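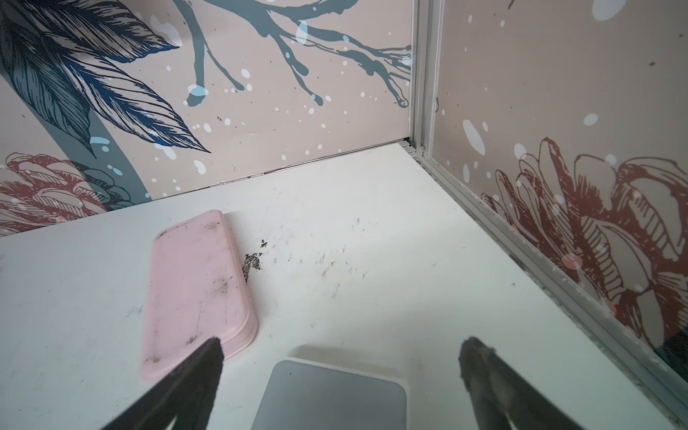
Marks on the white top, in the corner by the big red flower.

I have been putting off cleaning this corner for most of June. The white surface is fine to work on but it shows everything. The smears are the sort that come off with washing-up liquid and a cloth. The dark specks near the pink thing are more stubborn, so I will try bicarb on those and leave it for 13 minutes while I make tea. The pink thing is scuffed as well and can go in the sink.

The wallpaper I have no complaints about. I bought it from Rotich in Plestgate, end of roll, and only had enough for three walls. It marks less than I feared. I wipe it with a barely damp cloth and keep away from the seams.
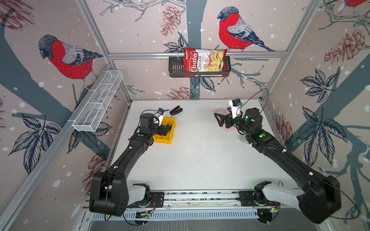
The bullfinch side, with the cassava chips up in the black basket.

Both baskets came from the market at Clustgate. The black wire one hangs on the rail and takes snacks, at the moment a red bag of Chuba. The long white one has dividers and has nothing in it. I meant it for pens and tape, but it sits at an angle and I expect they would slide to one end. I may swap the two over.

The yellow bin stays on the table, as I reach for it more than anything else. Next job is the sealant along the back. I have half a tube of Wesen left, which should do it.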